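Print | E-mail

Drusside Fold-Out Drying Rack, reviewed by Ginette Joly

I paid $39 for the Drusside in March and have used it for every wash since. We have no dryer, and the kids go through a lot of sweatpants and T-shirts.

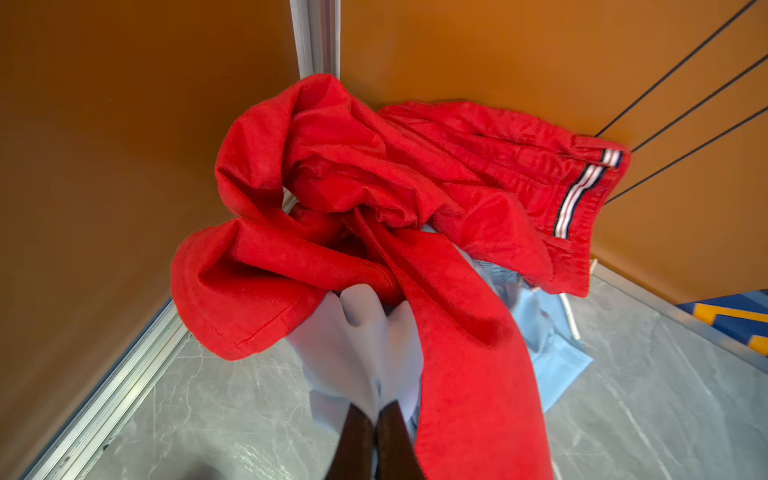
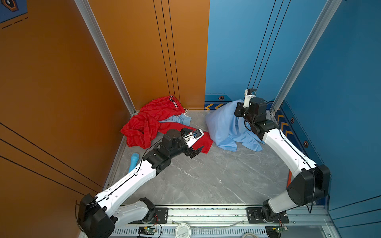

Red and light blue clothes.

The rack has seven rails and folds flat behind a door. Thin shirts dry overnight. Waistbands take longer, so I turn those once before bed. The feet grip tile well but slide on wood. One end cap fell off in the second week and I glued it back on. My old Chauvin rack was heavier and held less. I would buy this one again.

Print | E-mail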